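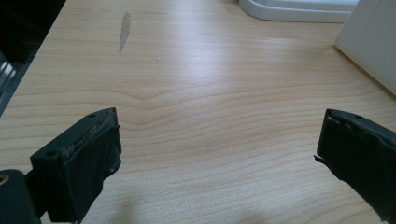
*Two fingers, worn pads, and a tabletop with glare in the middle of it.*

Wiping a table is my usual answer when people ask which chore a machine should be able to do by now. The surface is flat and the tool is a cloth. I have spent most of November on it and would put the state of things at "sometimes."

The part that works is the motion. Given a cloth already in the grip and a clear table, the policy we train at Seltetti covers the surface with even strokes. Out of 100 runs, it missed a strip along an edge in six.

The part that doesn't work is deciding what is dirt. Wood grain has dark lines in it. Glare hides some marks and makes the wood near it look like a different material. A gray smudge may be a stain, which responds to wiping, or a scuff, which doesn't. A person takes one pass, looks again and stops. Our policy keeps going back to the same spot until the time limit ends the run.

Talha Gondal's suggestion was to compare views before and after each stroke and give up on a mark that hasn't changed after two. This helped on matte surfaces. On glossy ones the reflections shift with the viewpoint, so every mark appears to change.

Then there are the pads. Rubber frays along the upper edge first, and after that the front corner starts to tear. Some 700 demonstrations is what I get from a set before the cloth begins to slip at the corners. A torn flap also catches on thin fabric. I have a roll of denser rubber to try next, cut slightly short of the front edge.

Picking up the cloth from a heap is a separate problem and I'll write that up when I have numbers for it.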